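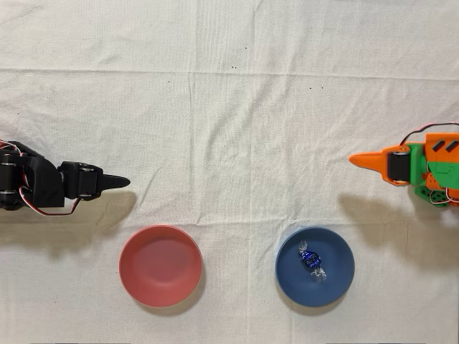
Planner rewrite, part whatever

Quick one before the kettle boils. Spent most of March pulling the old planner out of Brakeo and putting a new one in. Brakeo is my control stack for the two arms, if you're new – the black one on the left, orange and green on the right. Same code drives both, seperate config files, and yes the config files have drifted again.

The old way: each arm planned its own path, then a checker looked for clashes and one arm got told to wait. Fine until both tips want the middle of the cloth. Then they wait for each other. Forever, if I've gone to make tea.

New way: one planner, both arms, shared clock. Slower to think, much nicer to watch. It gets 2000 tries at a path and gives up after that. Most runs never get close. The worst one in the log took 1081 and that was my fault – wrong joint limit on the orange arm's wrist.

Perception next, which is the messy bit. The bowls are easy. Pink and blue on a pale cloth, plain colour threshold, done. The sweet is a pain. Shiny blue foil in a blue bowl, silver twists at the ends that catch the light, and the mask comes back as bits. Océane Gauthier suggested finding the two twists first and guessing the middle from those. Tried it last night. Better! Gives me the angle for the grip as well, which I was working out in a really daft way before.

Also the specks. There are little dark specks on the cloth and the detector kept offering them up as objects. Minimum blob size now. Should of done that on day one.

Shadows still a problem. The grey patch under each arm moves when the arm moves (obviously) so the background model sulks. Haven't fixed it. Might just mask out wherever the planner says the arm is, plus a margin.

To do:
retune the gripper close speed
4 failing tests in the clock code
merge the two config files, properly this time
reply to Ornella Zuccaro about the Woltisstead meetup, sorry Ornella

Code goes up once the tests pass. Kettle's done.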